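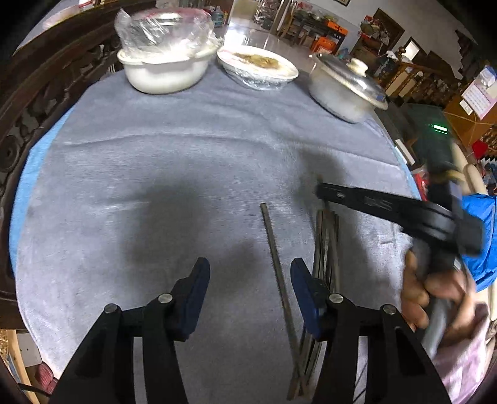

Gullwood Washed Linen Tablecloth, 70-inch Round

Fits round tables that seat four to six. Sold singly. Napkins listed separately.

We've been using linen at home for years and we still get a bit giddy when a new batch comes in. The Gullwood is our everyday cloth, the one we'd pick for a weeknight supper or a long Sunday lunch that turns into cards. It's washed twice at the mill before it's cut, so it arrives soft and a little rumpled and ready to go straight on the table (no stiff, boxy first week!).

The weave is a plain one in a middle weight. Heavy enough to hang nicely and stay put when someone leans over for the salt, light enough to dry on a line in an afternoon. The hem is a proper mitered double fold, stitched in matching thread, and it lies flat all the way around the curve. Round hems are fussy to sew and we sent back plenty of samples before we were happy with this one.

Colors

Salinas: a warm oat, the closest we have to undyed linen.
Bidthorpe: deep green, like the underside of an ivy leaf. Gorgeous with brass.
Losville: brick red that fades gently toward rose. We love it more each year.

Colors are dyed in small lots and can shift a little from one lot to the next. If you're ordering 2 cloths for a pair of tables, put them in the same order and we'll pull them from one lot.

Sizing

Measure straight across the widest part of your table, then add twice the drop you want. On a 54-inch table this cloth gives you a drop of 8 inches on every side, which clears most laps and chair arms. Smaller tables get a longer, dressier drop. For a table with a leaf in it, take a look at our ovals.

Care

Machine wash warm with like colors. Skip the bleach and the fabric softener, which coats the fibers and makes linen less thirsty. Tumble on low or hang it up, and pull it out while there's still some damp in it if you plan to iron. Most of us don't iron. Smooth it over the table with your hands and the creases relax by dinnertime.

For grease, work in a drop of dish soap and leave it overnight. Red wine wants cold water right away, then a normal wash. Candle wax lifts off best after an hour in the freezer.

Matching pieces

Napkins are 17 inches square and come in all three colors. There's a runner too, narrow enough to leave room for plates on both sides, and it looks wonderful laid in Losville over a Salinas cloth.

Shipping

Cloths go out folded in a cotton bag with a drawstring. Orders in before noon on Thursday leave that same day. Unwashed cloths can come back for exchange or refund.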